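Catidport Forums > Vehicle Automation > Setup and Maintenance
Thread: Front camera calibration drifts after every long run

plendberg_pete
Hi all. Looking for some help before I pull the windshield bracket off for good. We run one test car with a lane keeping setup, forward camera behind the glass, Haldane control box under the passenger seat. Every time I calibrate in the shop it passes fine. Then I take it out on the country loop, and after 40 minutes or so the lane model has crept to the right and the car starts hugging the edge line. Park it overnight, run the check again in the morning, passes. I've done this 5 times now and I'm going a little nuts.

Already done: new mount screws, cleaned the glass inside and out, reflashed the box, tire pressures, ride height. Target board is the standard one on the stand.

mossgate
What's the bracket made of? If it's one of the printed ones, stop right there, that's your problem. They go soft when the sun gets on the dash. I had one that looked perfect on the bench and sagged every afternoon.

plendberg_pete
Nope, it's aluminum. The pad between the bracket and the glass is the original one though, so the pad is maybe as old as the car.

Vitória Prata
I'd look at the pad. We had the same creep on our car and I spent two weeks blaming the software. Pull the camera, press the bracket with your thumb and see if you get any movement at all. Ours moved just a hair, and a hair at the camera is a lot of road by the time you get out to the horizon. New pad, let it cure overnight, calibrate in the morning. Don't drive on it the same day, I know you'll want to!

torque_and_toast
Gonna disagree with both of you. If it were the bracket it would be pitch as well as yaw, and he's only seeing right. My money is on the steering angle sensor zero. The shop check doesn't turn the wheel so it'll never catch it. Log the steering angle on a dead straight road and see if it's sitting off center when the car is going straight.

mossgate
A loose pad can absolutely give you yaw only. Depends which corner lets go first.

torque_and_toast
Sure, it can. But he said it comes back overnight by itself. A pad that's let go doesn't glue itself back on.

Vitória Prata
It does relax when it cools down, that was exactly what ours did. Try both, Pete. The steering log costs you nothing and the pad is cheap.

plendberg_pete
OK, did both. Steering angle zero was off, but only a tiny bit, and fixing it made almost no difference. Then I pulled the camera and yep, the top left corner of the pad lifts if I lean on it. Ordered a new one from Garano. So that's half a point to toast and a point and a half to Vitória I guess.

While I wait for it - what kind of road does everybody use for the drive part of the calibration? The manual just says "well marked road" and leaves it there. I've been using the bypass because it's close, but there's a lot of patched asphalt and old paint ghosting through.

mossgate
Bypass is fine if you go early. I do mine at 6 in the morning and hold 50 the whole way.

Vitória Prata
I wouldn't use the bypass. Old paint is poison for this, the camera will happily learn a line that got painted over years ago. Find yourself a quiet two-lane with smooth pavement and a solid white line on both edges plus a dashed center. I want to see the center dashes lined up well out ahead of me, and no traffic in front covering the paint. A gentle dip or a rise doesn't bother mine, but I start the routine on the straight part and pause it before any bend or junction.

Bit of road I use is like this, you can see my hood along the bottom:
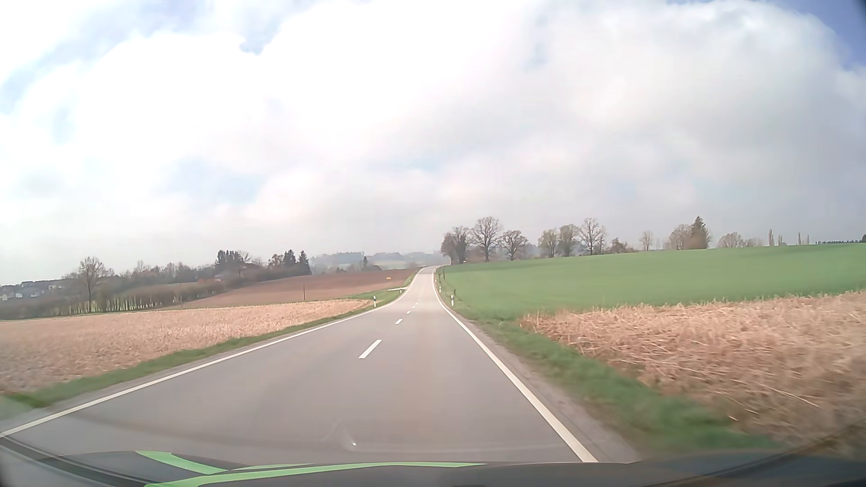
Last edited by Vitória Prata, October, 7:12 PM

Look at how the edge lines on both sides run up to the crest. That's what the routine wants for finding the vanishing point. The side road on the left is where I pause it, otherwise the gap in the edge can throw the left line off for a second. And see that faint curved reflection in the windshield, just over the hood, with the little bright spot in it? I'd put something matte black on top of the dash before you start. Mine has never failed over a reflection but I don't like having one on top of the pavement.

torque_and_toast
Nice road. I'd still skip it because of the crest, though. If the pavement isn't flat the pitch estimate wanders. I only ever calibrate on dead level ground.

Vitória Prata
Fair, if you've got level ground! Everything around me goes up and down. The routine averages over the whole run and my pitch numbers come out the same going both directions, so I've stopped worrying.

mossgate
Both directions is a good tip. I've only ever done one way.

plendberg_pete
Pad's in, cured overnight with tape across the bracket. Found a county road with decent lines and ran it both ways with an old black T-shirt on the dash. Passed. Did the full country loop this afternoon and it stayed in the middle of the lane the whole time. I'll give it a few more long runs before I put the trim cover back on, that clip is a pain and I've already snapped one.

torque_and_toast
Save the steering log anyway. You'll want it to compare against next time.

plendberg_pete
Saved. Anyone know if Garano sells those trim clips on their own, or do I have to buy the whole cover?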